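Teaching Two Hands to Put Fruit on a Plate

Part two of the Flurka tutorials, by Despina Tsoukalas

You should have the arms calibrated by now. If the left thumb still twitches when you sneeze near the gloves, go back to part one and do the zeroing again. I'll wait.

Setting up

Put the plate in front of the robot, close enough that both hands reach the rim without stretching. Fruit goes on the far side of it. Start a session in Drakerell, name it something you'll recognize in April (I have a folder called "new new apple" and I'm not proud), and set the recorder to 20 frames a second. You can go to 50. Your disk will have opinions.

Driving the hands

Put both gloves on before you press the pedal. The arms snap to wherever your hands are, and if one of yours is holding coffee, the robot will learn about coffee.

1. Hold both hands open for a breath. Every episode should start the same way.
2. Bring the left hand in from the side, fingers over the apple, thumb under it.
3. Close slowly. The gloves give you no sense of touch, so watch the fruit and forget what your fingers are telling you.
4. Lift only as far as you need to clear the rim, move across, lower, open.
5. Back the hand away before you let go of the pedal. Skipping this teaches the robot to hover over its work like an anxious waiter.

The idle hand counts too. Keep it open and still, because everything it does gets recorded.

Apple, pear, plate, two hands:

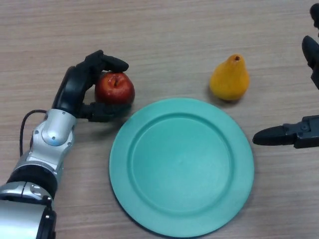
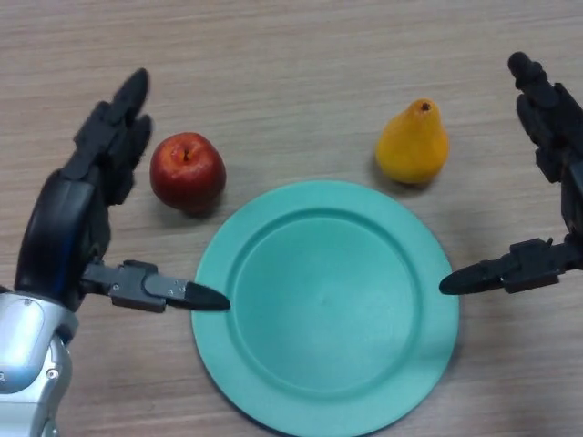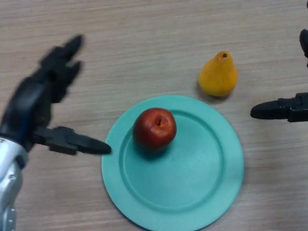

How many episodes

Prodromos Deligiannis swears by 400 for a task this size. I got something usable at 50, if your definition of usable includes a certain amount of nudging. Move the fruit a little between takes, or you'll train a very expensive machine to visit one spot on a table.

Delete the bad ones the same day. A fumble you recover from is worth keeping - a fumble followed by swearing and a yanked glove is not. Drakerell marks dropped frames in orange, and any episode with a long orange stretch can go.

When the folder is clean, export it and leave the training run going overnight. Part three covers what to do when it comes back confident and wrong.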